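**Rincón del taller: puesta a punto del robot de dos brazos en el simulador**

¡Por fin me he sentado a poner orden en la celda virtual! Os lo debía desde mayo, cuando media oficina se quejaba de que el robot de Urkton «se iba de lado» en cuanto le pedías algo con el brazo izquierdo. Y teníais razón (me costó admitirlo, porque el montaje lo hice yo).

El fallo estaba en los ceros de la muñeca. Al pasar el modelo de Grenodau a la versión nueva se arrastró un desfase de 11 milésimas de radián, una tontería sobre el papel, pero llegabas a la punta de la pinza y aquello ya bailaba. He vuelto a cargar los ceros de los dos brazos y he repasado también los límites de giro, que en el derecho seguían copiados de una máquina vieja de Jalteo.

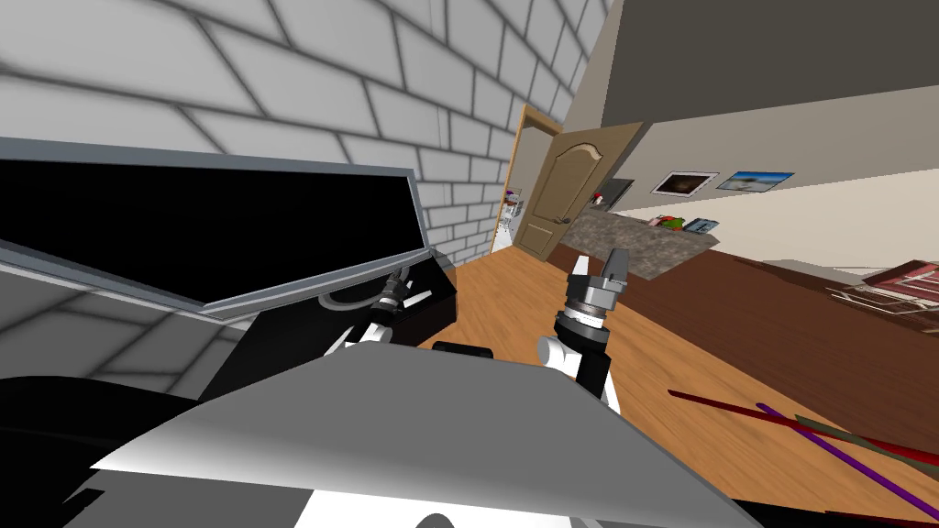
Después tocó la apertura de las pinzas. Lancé 200 ciclos de abrir y cerrar en vacío, con los brazos levantados y la base quieta, y luego me fui a comer, que tampoco hacía falta quedarse mirando. A la vuelta revisé el registro: en el ciclo 119 hay un aviso de colisión entre los dedos de la pinza izquierda. Bajé un poco la fuerza de cierre, repetí la tanda entera y salió limpia.

Me queda pendiente el rozamiento de las ruedas, que sobre suelo de madera todavía no me convence. Si alguien va a usar la escena de la casa esta semana, que cargue la configuración «Adeyemi» y deje en paz la antigua, ¡por favor! Y si veis cosas raras en la muñeca, mandadme el registro completo, con la captura sola no hago nada.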